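Cell 9 at the Prastcombe plant stopped at 11 at night with bars in the bin and the gripper just above one of them. The log gave one line: hose pressure low.

The technician locked out the supply, entered the cell and followed the yellow hose by hand from the base to the wrist. It leaked where it bent over the orange joint. Bastos had specified a replacement every 2000 hours. The counter read 1000.

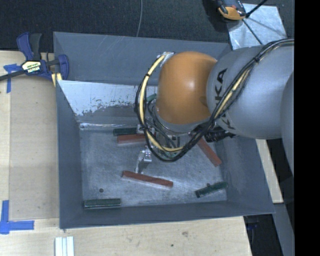
She cut the ties, fitted new hose and left more slack in the loop. The clamp on the bin was checked and left alone. With the air back on, she jogged the wrist through its full range at low speed. Nothing pulled tight.

The first pick was a red bar. The gripper closed, lifted, and set it down one hand's width from where it had been. She ran it again with a green one.

In the log she wrote: hose changed, loop lengthened, interval cut to 1000. The form from Skunville had a box for cause. She typed "bend radius," then went back to the hose and measured the bend, and changed the entry to "bend radius, too small." At the Skenenik line across the aisle, the same arm was running with the short loop. She went to get another length of hose.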